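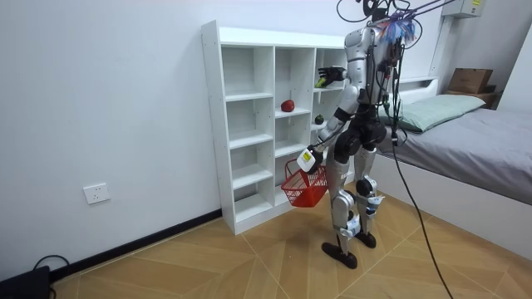 **Ticket 224 – White cube shelf: leaning to the left, produce rolling out of cubbies**
Status: Resolved, one follow-up open
Opened by: Clementina Louro
Assigned to: Maximiliano Pereyra
Item: Kurnent open-cube shelving unit, white, three columns
Location: white room, left wall

---

**Clementina Louro, 9:10 am**

Morning! First off, I love this shelf. It's tall, it's bright, and you can see straight away what's on it, so the grocery corner finally looks like a grocery corner. But I've got two problems and I'd like them sorted before we fill it properly.

1. The whole unit leans. Stand at the end of the bed and look along the side panel and you'll see the top sits further left than the base. It also rocks if you lean a hand on the upper right cubby.
2. Round fruit won't stay put. Apples are the worst. I put one in the middle column, second level, turned around to get the basket and heard it hit the floor. Same thing with the limes, only they go further (one was under the bed).

I've tried pushing the unit harder against the wall. No change.

---

**Maximiliano Pereyra, 9:32 am**

Great write-up, thanks. I'm fairly sure these are the same problem. If the unit is out of square then every board in it is tilted too, and an apple will find a slope you can't see.

Could you check three things for me?

- Is there a skirting board behind it, and is the bottom of the unit sitting hard against it?
- Are the cam locks on the back edge all turned fully? The little arrow should point away from the board.
- Do you have a spirit level handy? Lay it across the bottom board first, then the top one, and tell me which way the bubble goes each time.

Please take the heavy stuff off before you start. Fruit can stay, it's good for testing!

---

**Clementina Louro, 10:05 am**

Right, results:

- Yes to the skirting. The base is touching it and there's a gap behind the top that I can get my fingers into.
- Cam locks: most are tight. There were 2 on the right column that spun freely, so I've nipped them up with a screwdriver. The rocking is better already but it hasn't gone.
- Level: bubble goes right on the bottom board and a bit further right on the top one. So it's low on the left all the way up, and worse at the top.

I did the apple test after tightening. It rolled, but slowly, and stopped at the side wall of the cubby. Progress!

---

**Maximiliano Pereyra, 10:20 am**

That's really useful. Two causes, then. The floor is low on the left, and the frame has racked a little on top of that. Here's the order I'd go in:

1. Empty everything above waist height.
2. Slide the unit forward until you can get behind it. Lift, don't drag – that light timber floor marks easily and the base has no felt on it.
3. Measure the diagonals across the back, corner to corner. If they're different, push on the longer one until they match.
4. Go round every cam lock again while someone holds it square.
5. Shim the left side until the bottom board reads level. The Niazi plastic wedges in the blue tub are fine, snap off what you don't need.
6. Slide it back and fix the top to the wall with the strap. It's a tall unit and it'll get reached into from all angles, so please don't skip the strap.

---

**Razia Bhutto, 10:41 am**

Jumping in, as I put this thing together. The strap is in the second drawer with the leftover dowels. I never fitted it, sorry! I wanted to wait until we'd decided which wall it was going on.

I can come and hold the frame after morning tea.

---

**Clementina Louro, 1:15 pm**

Done, with Razia on the other end. Notes for whoever has to move it next:

- The diagonals were out by 18 mm. A good shove from the top corner brought them together, and the cams held it once they were tight.
- We used 2 wedges, both under the left side panel, one at the front and one at the back.
- The bottom board is now dead level. The top is so close that I can't fault it.
- The strap is on. I gave it a decent tug and nothing moved.

The apple now sits on the second level of the middle column as if it were glued there. I spun it, nudged it and thumped the side of the unit with my palm, and it stayed in the cubby every time. So pleased with this!

One leftover. The limes still creep if you drop them in instead of placing them. They're small and hard and those boards are very smooth.

---

**Maximiliano Pereyra, 1:28 pm**

Beautiful work, both of you. For the limes, try a square of the ribbed Wokinik drawer liner in the cubbies where the small green stuff lives. Cut it a bit shy of the edges so it doesn't curl up at the front and catch on things. White if they have it, so the colours still stand out.

Another trick is to put the small fruit in the lower rows and save the top row for boxes and bags. A packet of rice has never rolled off anything.

---

**Clementina Louro, 1:50 pm**

I'd like to keep some fruit up high, as we want people reaching to different heights when they fill their baskets. Liner it is. I'll do the right column first and see how it goes before I cut up the whole roll.

Also adding a line to the room checklist: basket empty and back on its hook at the end of the day. I found the last lime in it, so that's the full bag accounted for.

---

**Maximiliano Pereyra, 2:04 pm**

Closing the lean and the rocking as resolved. Leaving a follow-up open for the drawer liner, assigned to Clementina. Please recheck the cam locks in December, and sooner if the unit gets shifted for the vacuuming.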